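Serving Ware Hire: Questions and Answers

What can I borrow from Descombe?
Bowls, trays, small stands and table cloths for parties and tastings. We keep 300 pieces at the Ustow counter, and most can go out the same day.

How long can I keep things?
Up to 14 days. If you need longer, call Jeanine Verbeke at the desk before the time is up.

Can I mix pieces from different sets?
Yes. Colors and shapes don't have to match, and there is no extra fee. A round pink bowl for ice can go out with a white tray for fruit — each piece is priced by itself.
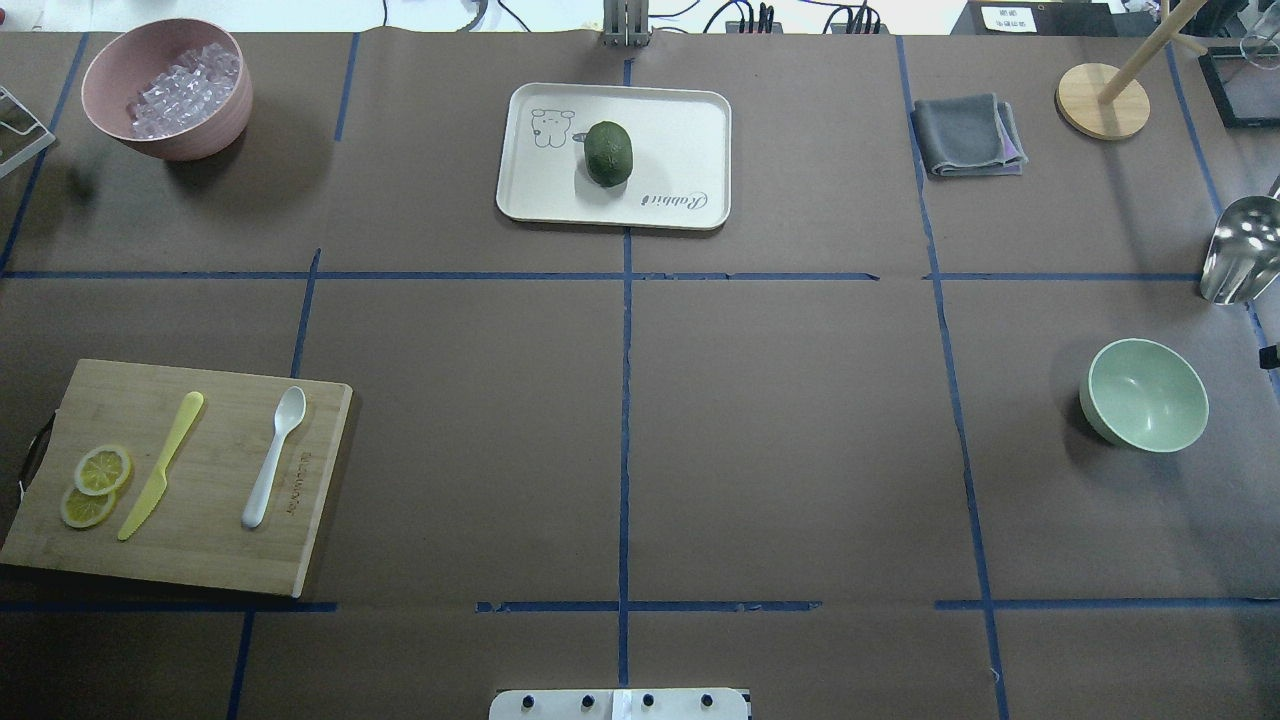 Do you supply the food or the ice?
No. Bring your own. Ice from the freezer can go straight into any of our bowls, but please don't leave it in overnight.

Can I cut fruit on the trays?
Please don't. Knives mark the surface, and the printed drawings and lettering can't be repaired. Cut avocados, lemons and so on using a board, then move them over.

Do I have to wash everything before I bring it back?
A rinse and a wipe is enough. We wash all returns again. Cloths can come back unwashed, but shake the crumbs out first.

What if something breaks?
Tell us when you return it. Chips on the underside are free. For anything else we charge the price on your slip.

Can I reserve for January?
Yes, by phone or at the counter. Large orders go through Niilo Vuorinen.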